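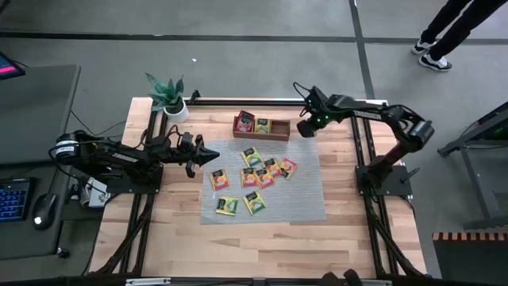
Kitchen > Tea > Storage

How to store tea packets so they keep their taste
May, by the Plimthorpe Tea Notes editor

Tea does not go bad quickly, but it loses its smell. When I moved to Plimthorpe I kept all my packets on the shelf over the stove, and after one summer they all tasted the same. Now I do it in the following way.

1. Take out everything and check the dates. Black tea I keep for 18 months, green tea for 8.

2. Smell each packet. If you smell almost nothing, use this tea for cold drinks or put it in the compost.

3. Separate the strong ones. Mint and smoked tea must have their own tin, or they will give their smell to the neighbors.

4. Press the air out of opened packets with your hand, fold the top 2 times and close it with a clip.

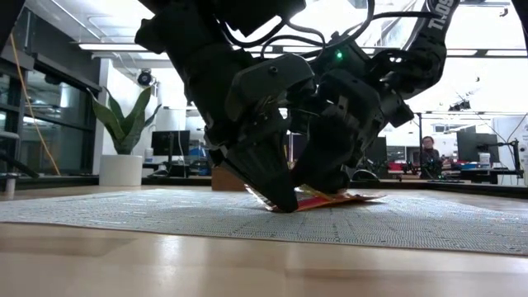 5. Put the packets in a tin with a tight lid. I use the square ones from Dollport, but an old cookie tin is also good if you wash it and let it dry overnight.

6. Write the month of opening on a piece of tape. Stick it on the packet and not on the lid, as lids are easily mixed.

Keep the tins in a dark cupboard, far from coffee and spices. The refrigerator I do not recommend for daily tea, the packets get damp when you take them in and out.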